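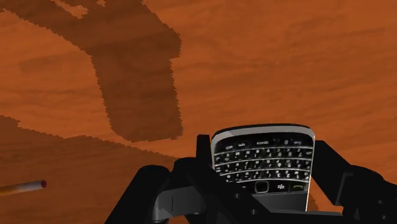 Clotilde Millet wrote in to ask whether Rilitz fills in the duty roster by itself or if she still has to drag every name over by hand, and whether it will remember who pulled the holiday weekend last year. Gets asked a lot, so it goes first.

Yes to both. Hit Build Roster and it fills the month using your rules. It looks back as far as you have data. No data from last year, no memory of last year. You can import old rosters from a spreadsheet, see further down.

What is Rilitz anyway?
Duty roster program for Windows. Staff duty, gate duty, fire watch, CQ, whatever your unit calls it. You put in people, duties and days off. It gives you a roster you can print and post.

Does it need the internet?
No. Once to download it, once to enter your key. After that never. If the machine can't go online at all, email us the install code off the About screen and we send back an unlock file. Usually same day.

Can I put it on a government computer?
Ask your IT shop. We can't answer for them. Please don't ask us to answer for them.

How many people can it hold?
3000 in one file. It gets slow past 400 if you have the live point totals turned on. Turn them off under View — the points still get counted, they just don't redraw every time you click.

How do the points work?
Each duty is worth points. Weekday is 1, weekend is 2, holiday is 3 unless you change it. Lowest total goes next. Ties go to whoever has waited longest. New arrivals start at the unit average so they don't get hammered thier first month.

Can I change the starting points for one person?
Yes. Open the person, Points tab, Adjust. You have to type a reason. Any reason, but the box can't be blank. It prints on the audit page.

Somebody swapped duty. What do I do?
Right click the first name, Swap With, pick the second. Don't just delete and retype, that loses the credit for both of them. If you already did that, Undo goes back 90 steps, even after saving. Not after closing, though.

Can it skip people on leave?
Yes. Leave, school, profile, TDY. Put the dates in before you build. If you add leave after, the name turns red and you fix it yourself or rebuild from that day on. Rebuild does not touch days already marked Served.

It put the same person on twice in one week. Why?
Minimum rest is probably set to zero. Rules, Rest Days, set it to whatever your policy letter says. Also check for the same soldier entered twice. Annick Picard sent us a file where one sergeant was in there under maiden name and married name, getting double everything. There's a Find Duplicates button now.

Can I import from a spreadsheet?
Yes. CSV only. Save As CSV first. Columns need to be last name, first name, rank, arrival date in that order. For old rosters it's date, duty, last name, first name. Extra columns are ignored.

My import stops at row 68 or some other random row
Bad date in that row. Nearly always. Look for a period where a slash should be, or a blank. Fix the row, import again, it won't double up the ones already in.

Can two of us work in the same file?
Not at the same time. Second person gets a read only copy. Fodstead support is looking at proper sharing for the next big version, no date.

Does it print the official form?
It prints something laid out the same way. Your S1 may or may not take it. Most do. There's a plain version too, and a large print one for the board in the hallway.

Where are the backups?
Documents, Rilitz, Backup. One for every day you opened the program. Keeps them till you delete them. Copy that folder if you're moving to a new computer — the key moves with it.

Do I have to pay again for updates?
Small updates free. Big version, owners get it at half price. Units that bought from Pandey before they quit selling it still count as owners, just send the old reciept.

Who do I call?
Wamasthorpe office for billing, Fodstead for support. Email is faster for both. Send the roster file if it's a roster problem, with names scrambled (File, Export, Scramble Names). Don't send us real SSNs. Program doesn't even have a field for it.

Last updated: January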